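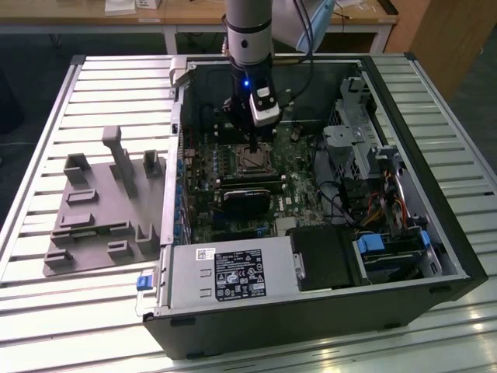
Arm over the CPU socket, Dell tower on its side, fixture plate to the left.

27th June. Brullora disassembly project, processor step.

Picked up where Gwendolyn left the waypoints. She named them all "final", with numbers after, so the first part of the session went on working out which final was meant. It was final 4. I have renamed them after the things they point at and expect complaints.

Goal for the step: approach straight down, fingers closed until clear of the memory, open, grip the processor by two opposite edges, lift. Heso (the planner) is happy with the approach. Heso is happy with everything, including the path in March that went through the drive cage.

Changes so far:
Approach speed cut by half for the last stretch. Dull to watch, easier on the nerves.
Tool offset measured again. The old value was for the previous fingertips, which explains a week of my life.
Grip force still a guess. Mohit Upadhyay wants it worked out properly from the finger geometry. Mohit is welcome to do that.
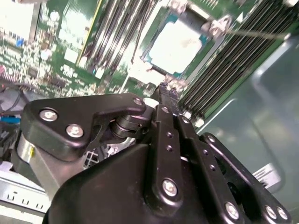
Wrist view, fingertips at the bottom edge of the socket.

Notes on the wrist view: the lid comes out nearly white under the light, and the edge finder (Zaki) doesn't care for that. It wants a crisp corner and gets a glow. Try a lower exposure before anyone touches the code again. Also the memory slots smear when we grab images on the move, so add a pause. I said this 3 reports ago and will enjoy saying it in the next one.

Lever: the rules for the class demo allow us to open it by hand, and I intend to use that rule for all it is worth. G. Sorensen thinks a separate hook tool could do it. Put it under "later", with the rest of her good ideas.

To do: exposure, pause, Mohit's sums, print spare fingertips. Update the Jumico log, which still says we are on the memory step.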